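Print this page | E-mail this page

Tasen Two-Arm Bench Set with Killell Grippers

STATUS: back on sale, with restrictions. Read the re-homing notice before you power up. If you already own one, same goes for you, skip to What Went Wrong.

Two small arms, clamp mount, for a standard bench. Parallel-finger gripper on each. Wrist camera on each gripper. Sold as a pair only, please stop asking for singles, the controller won't start with one arm on the bus.

Meant for light soft goods and small desk stuff. Pouches, markers, erasers, that sort of load. Handing an item from one arm to the other is what most people buy it for, and handing over is exactly where the fault shows up.
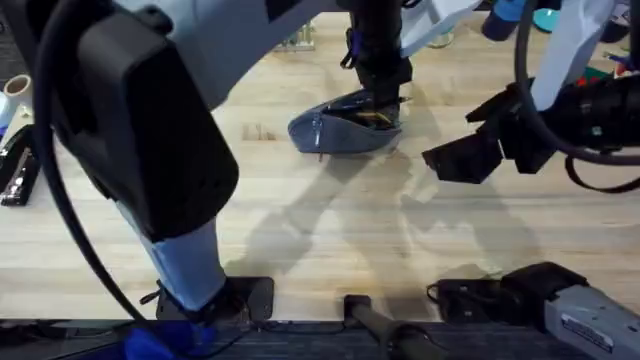 What Went Wrong

Short version. If the data link to a gripper drops and comes back, the gripper thinks it has just been switched on. So it re-homes. Opens all the way, then closes all the way, at homing speed and with homing force, no matter what it was doing or what's between the fingers. Then it sits closed and reports READY.

First report came in December from the Memon workshop. Mid-handover, the receiving gripper lost link, came back, homed. Closed on the item and on the other gripper's fingertips together. Bent one finger mount. The operator had reached in to straighten the item and got a pinch across two knuckles. Bruised, no cut, went back to work. We pulled the set from sale the same afternoon.

Took us a while to reproduce. The link doesn't drop on a clean bench with the arms parked. It drops when the cable loop at the wrist gets pulled tight, mostly with the wrist rolled over and the elbow high, which is a pose you hit reaching across to the other arm and hardly ever otherwise. The connector backs out a hair, contact goes, arm moves on, contact comes back. We logged a return after 11 seconds in one run. Plenty of time for somebody to decide the thing is dead and put a hand in.

The e-stop did work. It cuts both arms. But on firmware before 2 the gripper also re-homes when you RELEASE the e-stop, same cause, so do not clear the stop with anything between the fingers. Including you.

Affected Units

- All sets with the straight wrist connector. The angled one is fine so far.
- All grippers on firmware 1, any letter.
- Replacement grippers bought through Zullura, check the packing slip. Some went out with old firmware after we'd fixed ours. Our mistake, the box label didn't change.

Arms themselves not affected. Cameras not affected, they run on thier own line, which is partly why this was so confusing, picture stays up the whole time the gripper is offline. Do not take a live picture to mean a live gripper.
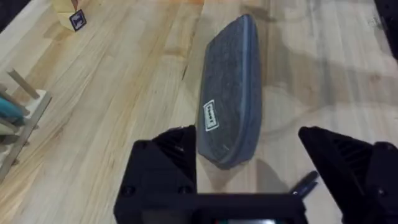

Wrist camera view: gray felt-covered block between open fingers.

What To Do Now

1. Stop handovers. Single-arm picks OK if you stay out of reach.
2. Check the wrist connector, power off. Push it home. If it clicks it wasn't seated.
3. Leave more slack in the wrist loop. Move the arm by hand to the far reach with the wrist rolled over and look at the cable. Tight anywhere, re-route.
4. Load firmware 2 on both grippers. Both! One old and one new is worse, the old one homes and the new one holds, and they pull against each other.
5. Fit the connector clip. Free, ask for part 468. Comes with a screw, hand tight only.
6. Run the link test (menu, Service, Link). Unplug one gripper while it is holding something soft, plug back in. It should stay put and report LINK LOST until you press Resume. If it moves at all, power off and call.

Do the link test with a rag or a bit of foam. Not a marker. We cracked a marker and it got everywhere.

What Firmware 2 Changes

No automatic homing after a link drop or an e-stop. Homing needs a button press. Homing force cut way down. The other arm pauses when either gripper goes missing, before this it just carried on to the next waypoint. Handover check added: giving gripper won't open untill the receiving one reports contact.

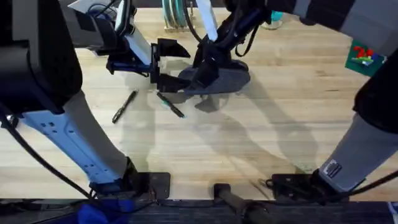
Known issue, contact check is fussy with thin or squashy items. It may wait and then time out with both grippers closed on the part. Safe, just annoying. Press Hold, then Open on whichever side you want. Don't pull the part out by hand. A fix is being worked on, no date.

Also the pause is not a safety stop. Motors are still powered. Want to reach in, hit the e-stop first, every time.

In The Box

Two arms, two grippers, clamps, controller, e-stop on a lead, cables, hex keys. Connector clips now included and already fitted. Fingertip pads sold separate. Calibration tags no longer included, print your own from the download.

Returns

If you'd rather send it back, fine, full refund on affected sets. Pack the grippers closed. Bent finger mounts replaced free, used or not, we don't need a story.

Ordering, clips, and anything about the notice: Atif Sial, service desk. Put your gripper serial in the subject line, it's on the underside of the wrist. Had another pinch or a near miss, tell Atif even if nothing broke. We want the log file too, export it before you update, the update wipes it.

Print this page | E-mail this page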